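HSK 200 Household Textile Care
Handout for Unit 4: Air Drying Small Items
Prepared by Teresa Kaczorowski. Replaces the handout used before October.

Reading before class: Nowicki, course packet, section on line drying. Bring the packet, a pencil and one pair of your own socks, clean. Room 351, the one with the sinks.

Unit 3 dealt with sheets, towels and other large flat pieces. Unit 4 deals with the small pieces: socks, underwear, handkerchiefs, baby clothes, cloth napkins, dishcloths. These are awkward on a clothesline because each one needs at least one pin, and awkward on a floor rack because they slide off the bars. The usual answer is a clip hanger.
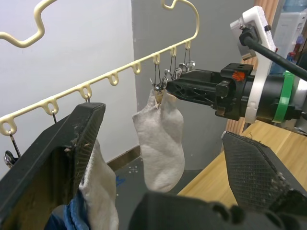
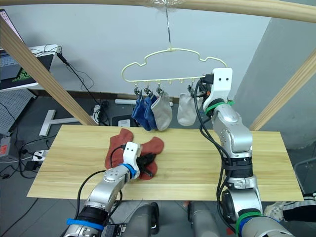

Socks on a plastic clip hanger.

1. What a clip hanger is

A clip hanger is a frame with a hook at the top and a number of clips below. The frame may be a straight bar, a ring, or a rectangle that folds in half. The clips are either fixed to the frame or hung from it by short links, wires or chains. All of them do the same job, which is to hold many small things in the space one shirt would take up.

Terms you will need for the worksheet:

Hook. The part that goes over the rod. It may be open or it may close on itself. Some hooks swivel and some do not.
Bar. The lower straight part of the frame, where the load hangs.
Attachment point. The loop, peg or hole on the bar that a clip hangs from.
Drop. The distance between the bar and the jaws of the clip. A long drop keeps items clear of the bar but lets them swing into each other.
Jaws. The two faces of the clip that meet on the fabric.
Load. Everything hanging on the frame, including the water in it.

Clips come in plastic and metal. Plastic clips are light and gentle on knits, but the plastic becomes brittle in sun and the spring tends to pop out when it does. Metal spring clips last longer and grip harder. Check metal clips for rust before each use. Rust marks on wet white cotton are difficult to remove, and bleach makes them worse. Any clip with an orange or brown bloom on the jaws goes in the discard tin by the door.

2. Preparing the socks

Most of the time in this unit goes into preparation. Hanging takes very little.

a. Turn each sock the way you want it to dry. Thick socks dry faster inside out, because the loops of the terry are on the inside and hold the most water. Thin dress socks can be dried either way. Be consistent within a pair.

b. Pull out the toe. A toe that is folded in on itself will still be damp when the rest is dry, and this is the most common cause of a sour smell in socks that were washed properly.

c. Squeeze, do not wring. Wool and wool blends should be rolled in a towel and pressed. Cotton can be squeezed by hand. Twisting pulls the elastic out of line and the cuff will never sit flat again.

d. Give it one snap. Hold the cuff in both hands and flick the sock downward. This straightens the leg and saves you smoothing it later.

e. Lay the pairs side by side on the table before you hang any of them. If you hang as you pull from the basin, you will have partners at opposite ends of the hanger and you will have to match them again when they are dry.

3. Cuff up or toe up

Students ask about this every term and the packet gives both sides. Here is the short version.

Cuff up, toe down. The clip holds the ribbed edge. Water runs to the toe. The marks left by the clip are at the top of the sock, where they may show above a low shoe. The weight of a wet sock pulls on the elastic.

Toe up, cuff down. The clip holds the toe. Water runs to the cuff, which is open, so air gets in from below. The elastic carries no weight. Marks are hidden inside the shoe. The cuff, which is the thickest part of many socks, is the last part to dry.

In this course we accept both. For heavy wool socks we recommend toe up. For thin cotton socks it makes little difference. If you hang cuff up, you may take a single layer of the cuff in the jaws and leave the opening wide, or gather the whole cuff. The single layer dries faster. The gathered cuff holds better in a draft. For the worksheet, state which one you used.

4. Order and balance

A hanger on one hook acts like a scale. If the load is heavier on the left, the left side goes down, the items slide or crowd together, and the wet fabric touches.

Start in the middle and work outward, or place one item on each side in turn. Put the heaviest pieces nearest the hook. If you have an odd number of items, the last one goes as close to the center as you can get it.

Leave an empty attachment point between thick socks. Thin socks can go on neighboring points. Two socks that touch along their length will each dry on one side only, and you will find a damp stripe down both.

Dark colors need more thought. A new red or navy sock can leave color on a pale one if they hang together wet. Until an item has been washed several times, hang it at the far end with a gap beside it, or on a hanger of its own. Anderson Rocha's group lost a set of white napkins to a burgundy sock last spring, and the napkins are in the sample drawer if you would like to see how far the dye traveled.

5. Where to hang it

The hanger needs air on all sides. A rod in the middle of a room is better than a hook on a wall. If a wall is the only choice, turn the hanger so that its narrow end faces the wall.

Keep it away from direct heat. Radiators and heaters shorten the life of elastic, and a sock dried hard against a radiator comes off stiff. A fan on a low setting across the room does more good than a heater close by.

Check the rod or crossbar before you load the hanger. It should not roll, and the hook should not be able to work its way toward the end. On a smooth rod, a rubber band wound on either side of the hook is enough to hold it in place. Unfinished wood can mark wet fabric, so keep the items themselves clear of any posts or supports.

Put a tray or an old towel underneath if the floor is wood.

6. Loading and unloading without damage

Hold the frame with one hand while you work the clip with the other. If you only hold the clip, you pull against the hook each time, and a light plastic frame will twist or jump off the rod.

To load, open the jaws fully, bring the fabric up into them, and close them slowly. Do not let the clip snap shut on fine knit. Check that the jaws have both edges of the fabric if you meant to hold both.

To unload, open the jaws fully and lower the item away. Do not tug it. Tugging is how cuffs get snagged, and it also bends the wires on clips that hang from wire. A bent wire will swing the clip into its neighbor from then on. It can be straightened with your fingers, or with the small pliers in the sink drawer if the wire is stiff.

Take partners down together and fold them together at the table. Feel the toe and the cuff first. If either is cool to the touch, it is still damp and should go back up.

7. Choosing a hanger

You will be asked to compare three types in the practical. Consider the following and write a sentence or two on each.

How many items it holds with a gap between them. The number of clips is not the answer, since thick items need an empty point beside them.
Whether clips can be moved or replaced. A clip that lifts off its loop is easy to replace. A molded clip is not, and when it breaks you have lost that place for good.
Whether the clips tangle in storage. Long drops tangle more.
Whether the frame folds.
How the hook behaves on the rod you have at home, which may be thicker than the one in the classroom.

Decorative frames are common. A curved or scalloped top does no harm, but it adds corners where dust collects, and dust on a damp frame ends up on the laundry. Wipe the frame with a damp cloth once a month.

8. Practical exercise

Work in pairs. Villads Bundgaard will be in the room for the whole exercise and will sign your sheet.

Wash your socks by hand in lukewarm water with the measured detergent. Rinse until the water is clear. Prepare them as in section 2. One partner hangs cuff up and the other hangs toe up, on the same hanger, balanced as in section 4. Note the time. Come back after lunch and again before the building closes, feel the toe, heel and cuff of each sock, and write down wet, damp or dry for each part. Do not move the socks between checks.

Hangers are in the cabinet marked Londell. The key code is 3706. Put them back with the clips hanging down and the hooks all facing the same way.

9. Questions for the worksheet

Which part of the sock dried last, and was it the same for both methods?
Did the hanger stay level as the load dried? If it tilted, which way and when?
Look for clip marks on the dry socks. Do they come out when you stretch the fabric?
Would you change the order of items if you did it again?

Hand in the worksheet to Ingrid Iwasaki at the front desk. Answers may be handwritten. Unit 5 covers drying knitwear flat, and you will need a large towel for it.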